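When the gripper won't let go

Danica Krasniqi runs the toy-sorting trials at Elunstead, where a two-armed robot moves small toys in and out of a basket. In November the right gripper began to stay shut after the release command. "It happened 2 times in 85 runs," she said. "The arm lifted away and dragged the basket with it."

The logs showed error 3398, a finger position mismatch. Krasniqi now has the arm wait inside the basket until the fingers report open.
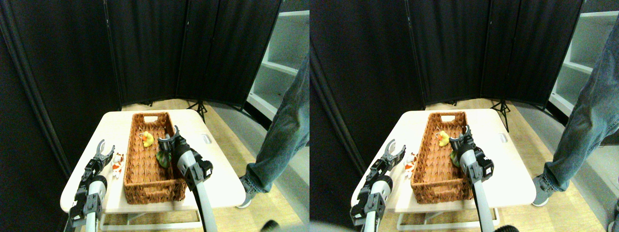
Who presses stop

Pascal Moulin, who handles safety, was more worried about people. "Someone reached in to free the toy with the motors on," he said. The arms must now be powered down first.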